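Moving the pause out of the planner

I spent most of June on one small problem in our two-arm setup, and I want to write down what changed before I forget the details. The task is putting a square piece with a hole in it together with a black part. One hand holds the black part on the table and the other brings the square over. It is a slow job for two arms and a good way to find out what is wrong with your software.

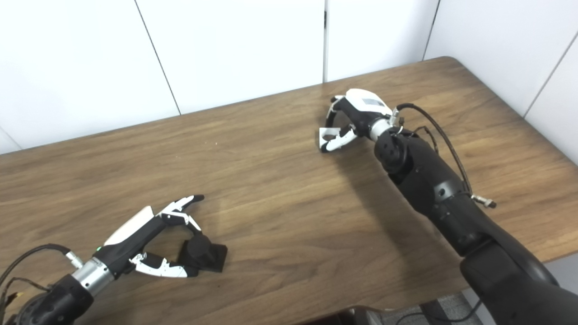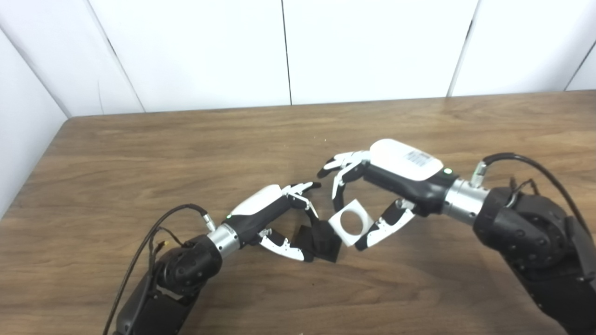
Two moments at the table: one with only the left hand holding a part, one with both hands in close.

The old version of our planner, Brilora, treated the two arms as one big robot. Every request planned all the joints together, including the fingers. That worked, but a plan for the last bit of the approach took over 600 milliseconds, and any small change in where the black part sat meant throwing the plan away and asking for another. The arms would stop with the hands a short distance apart and wait. Then they would move a little and wait again.

The new version splits the work. The planner still handles the big moves, where the arms could hit each other or the table. Once both wrists are inside a box over the middle of the table, it hands off to a controller that runs at 200 Hz and only cares about the pose of one part relative to the other. If the left hand drifts, the right hand follows it. There is no replanning in that stage at all.

The handoff was the hard part. My first try switched modes as soon as the right wrist entered the box, and the arm jerked because the controller started from zero velocity while the arm was still moving. Now the controller starts up early and tracks the planner's output for a while before it takes over. I also had to make it refuse the handoff if the part pose is more than 2 frames old. That check should have been there from the start.

Perception is still the weak spot. The black part is dark, the fingers holding it are partly black, and the segmentation likes to merge them. I went through 1,790 saved frames and fixed the masks by hand wherever a fingertip had been labeled as part. The retrained model is better in the middle of the table and still poor when the hand covers most of the part – for that case I keep the last good pose and move it with the wrist.

The config files from the Florkdale setup will not load in the new version. The finger joints have their own section now, and the old combined group name is gone. I have a small script called Jacobs that converts them, but it drops comments, so keep a copy.

Next on my list is the collision check between fingertips, currently turned off inside the box.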